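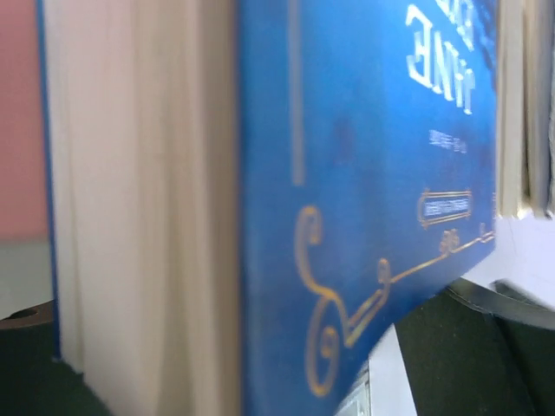
我们组这学期的课题,说白了就是教一条机械臂整理书桌:把散在桌上的书拿起来,放到书架上该放的地方。听着简单吧?我当初选题的时候也这么想(所以才选的)。我负责的部分是采集示范数据,也就是一遍一遍地用遥操作带着机械臂做动作,把腕部相机的画面和关节数据一起录下来,再交给Radwa去训练模型。腕部相机离物体特别近,书一凑上来基本就占满了画面,像那本蓝色硬壳书,封面上白色的大字母JANE在画面里是倒着的,旁边金色的卷草花纹倒是清楚得很,可是标题底下那行小白字就糊成一片,完全读不出来。我第一次翻回放的时候盯着看了好久,心想模型要是靠认字来分辨书,那可就惨了。好在我们的任务不需要认字,它只要知道哪边是书脊、哪边是书口、该从哪儿下爪子就行。

先交代一下背景。项目代号叫Kulorach,是Radwa Chraibi起的,她说这个词没有任何意思,就是念着顺口。她管训练和评估,我管采集和清洗。遥操作用的软件是实验室自己写的一套东西,叫Todico,界面丑得要命,但是很稳,一学期下来只崩过两次,其中一次还是我自己踢到了电源线。数据格式和存储用的是师兄留下来的Lyimo,文档只有半页纸,剩下的全靠读代码和猜。我前面一个多星期基本都耗在这上面了,图像和关节角的时间戳对不齐,回放的时候爪子已经合上了,画面里它还张着,看得人头晕。后来发现是两路数据用了不同的时钟,改成统一由主机打时间戳以后就好了。要是有学弟学妹接着做,拜托先查这个!

采集计划是这样定的:一共录100条示范,每条从手臂回到初始位姿开始,到书放稳、爪子松开退出来为止。其中20条留出来不参加训练,专门用来做验证。留哪些我没有随机抽,是先把摆法列成一张表,每种摆法都留一点出来,免得验证集里全是最好抓的那种平躺的书。Radwa一开始觉得随机就行了,我们为这个争了一下午,最后她同意了,条件是由我来写那段划分脚本。行吧,写就写。

下面讲讲实际采集是怎么回事,这部分我觉得是全篇最有用的,结果那一节反而可以跳着看。

首先是姿势。书这种东西从上往下抓几乎没戏,封面太宽,爪子张到最大也夹不住,必须从侧面夹厚度方向。但是平躺在桌上的书,底下没有空隙,爪尖伸不进去。我试过先把书推到桌边,让它探出去一截再夹,这样确实能夹起来,不过整条示范会变得很长,而且推的力度很难每次都一样。后来我们把平躺的书单独算成一类任务,主任务里的书一律立着或者斜靠着。这算是偷懒吗?有一点。但时间就那么多,我宁可先把一件事做扎实。

然后是操作手柄的人,也就是我。我以前一直以为示范数据嘛,录就是了,录完才知道自己的手有多不老实。前面录的那批,我每次接近书之前都会停顿一下(在想从哪边下手),模型学得可认真了,它也停顿,而且停下来就不走了,悬在书上方一动不动,像在思考人生。Radwa看了回放,笑了半天,然后让我全部重录。重录的时候我给自己定了规矩:手碰到手柄之前就把路线想好,一旦开始就别犹豫,宁可慢一点,也要匀速。如果中途走错了,就整条作废,不要在里面来回修。

不过这里有个矛盾的地方,我到现在也没完全想明白。太干净的示范,模型一偏离轨道就不知道怎么回来了。它从来没见过“歪了以后怎么办”。所以后期我又专门录了一些从歪的位置出发、慢慢纠正回来的片段,标签上单独标明是纠正类。加进去之后,悬在空中不动的情况少了很多。至于纠正类应该占多大比例,我们没有时间系统地比较,只能说有比没有好。

再说遮挡。腕部相机的好处是爪尖附近看得特别细,纸页边缘那种一道浅一道深的条纹都能看见;坏处是书一旦贴近,后面的书架就基本看不到了。放书的那一步最吃亏,手里拿着书,书本身把目标位置挡了个严严实实。所以我们又加了一路固定在桌子斜上方的外部相机,两路图像一起喂给模型。外部相机的支架是从隔壁组借的Drandeo牌,螺丝有点松,得隔一阵就去拧一拧,否则画面会慢慢往下低头。有一整个上午的数据就是这么废掉的,我在Lyimo里把它们标成了“低头”,舍不得删,想着哪天研究相机外参漂移的时候说不定能用上(大概率用不上)。

光线也得提一句。有些书的封面带烫金花纹,金线会反光,手臂一动,亮的地方就跟着跑。我们一开始开着窗帘录,下午和早上录出来的东西差别大得吓人。后来商量了一下,没有把窗帘全拉上,而是故意把采集分散到不同的时段,让模型什么样的光都见一点。训练起来收敛慢了,不过换个时间去测试,不会一下子就垮掉。

清洗数据这件事比较枯燥,我就说几个自己的习惯。每录完一条,当场看一遍回放,不要攒到晚上。爪子合上的那一刻要特别留意,看它夹住的是整本书还是只夹了封面和前几页,后一种情况在关节数据里几乎看不出区别,必须看图。失败的也不要随手删,挪到另一个文件夹里,并写一句话说明为什么失败。我的备注从一开始的“没夹稳,书往左滑”慢慢退化成“唉”,写这份报告的时候深受其害,在此向过去的自己提出批评。

结果方面,细的表格在Radwa那份报告里,我就不抄了。从我这边看到的情况是,斜靠着的书抓得最好,直立而且左右都挤着别的书的时候最差,爪子常常会同时碰到隔壁那本。这跟我的示范有直接关系,我自己操作的时候也最怕这种摆法,录得别别扭扭的,模型也就跟着别别扭扭。还有一个没想到的现象:它对厚书明显比对薄书有把握。翻了翻采集表,原因很简单,我们桌上能借到的基本都是厚书。图书馆那边的小册子不外借,我只好从宿舍拿了几本旧杂志来凑数,软趴趴的,一夹就弯,最后也没用上。

下一步想做的事,我按自己的意愿排个顺序。最想做的是换一个人来操作。现在所有示范都出自我一双手,模型学到的到底是“怎么拿书”,还是“我怎么拿书”,根本分不开。Radwa答应九月开学以后来录一批,她是左撇子,我特别期待!其次是把平躺的书也加回主任务里,推到桌边再夹的那套动作,我觉得值得认真做一次。再往后就是补薄书,还有把外部相机的支架换掉,这个不算科研,但是对我的精神健康很重要。

最后附上给接手的人的几条零碎提醒。Todico启动以后先让手臂空走一圈再开始录,不然第一条的关节零位偶尔会偏。录之前看一眼硬盘剩余空间,它满了是不会报警的,只会安安静静地存下一堆空文件。桌面上的杂物每隔一段时间换换位置,我有一阵子没动过,模型就拿它们当路标用了,挪开以后连书都找不着。采集表放在项目文件夹的根目录下,带颜色的那份是最新的,没颜色的那份别用。手柄的备用电池在第二个抽屉里,用完记得充上。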